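Visit report: the Drunar handling lab at Ronwood

6 min read

I went to Ronwood on a Monday in May to see the dish handling cells run by Drunar, mainly because of a stoppage they had reported to users of the same gripper. We use that gripper on a packing line. The fault note was two paragraphs long and left out most of what I wanted to know, so I asked whether I could come and look.

The lab is on the ground floor of a former print works. Visitors sign in, are given safety glasses, and are shown the emergency stops before anything else. Each cell has one at the operator's station and a second on the far side. The second was added after the event described below.

Agathe Masson, who is in charge of the cells, took me through the log. The task was to lift plates one at a time and set them down in a basin. The cell had completed 700 lifts since its last service with no faults apart from dropped plates, which are expected and recorded separately. On the next shift the right arm closed on the rim of a plate, raised it, and stopped. The controller reported the grip as good. The left arm carried on with its own motion, because the two arms were only tied together at the start of each cycle and not during it.

The operator pressed the stop. Power to the joints was removed and the brakes came on as they should. The gripper then opened. The plate fell on its edge and broke, and one piece travelled out through the open front of the cell and landed 2 metres away. Nobody was hurt. The operator had been standing to one side.

There were two separate faults. The first was a worn conductor in the gripper cable, at the point where the cable bends over the elbow. With the arm folded, the signal from the finger position sensor dropped out for up to 200 milliseconds. The software held the last good value during the gap, so the grip looked steady, but the arm controller saw the gap as well and paused its move. Neither side raised an alarm. The log showed 54 of these gaps over the previous week, all with the elbow in nearly the same position. The logging level had been set too low for them to reach the daily report.

The second fault was in the way the stop was wired. The gripper supply came off the same relay as the joints, and this model of gripper does not hold its grip without power. The installation sheet says so, on the last page. Our own line is wired in the same way, so this was the part of the visit that mattered most to me.

Drunar has made the following changes:

- The gripper supply now stays on after a stop and is released by a separate key switch.
- A sensor gap longer than one control cycle raises a fault and halts both arms.
- The cable is replaced on a fixed schedule, with a larger bend allowed at the elbow.
- A clear screen, made by Han, is fitted across the front of a cell before any run with an operator present.

I asked about the screen, as it slows down the work of resetting the plates. Masson agreed that it does. Staff had tried a half-height version, but rejected it after drop tests. A sliding one from Grerka is on order.

We then spent an hour at the plate cell. Staff use ordinary tableware of mixed patterns, partly for cost and partly because the rims differ enough to trouble the grip settings. Dark rims had given more missed grips than white ones at first, and the lighting was changed as a result. 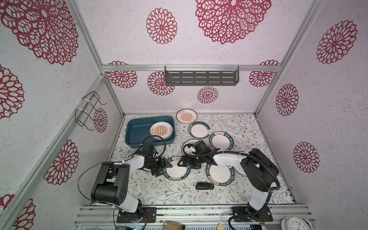
The plate cell, with the right arm holding a plate by its edge.

Masson repeated the stop test for me with a plastic plate, held at the normal lifting height. With the new wiring the fingers stayed closed until she turned the key. She then unplugged the sensor lead in the middle of a move and both arms halted with a fault on the display. I would have liked to see the same test with the arm folded, where the original fault occurred, but the next run was due at 2 and there was no time.

One point is still open. If mains power is lost altogether, the gripper will still let go. A small backup supply has been discussed and no decision has been made. Until there is one, the written rule is that hands stay out of the cell whenever a plate is off the mat.

For our own line I have asked for the relay wiring to be checked and for the sensor gaps to be logged at full detail for a month. The cable run at our elbow joint is tighter than Drunar's and will be looked at first.

Contact | Copyright, all rights reserved | Back to top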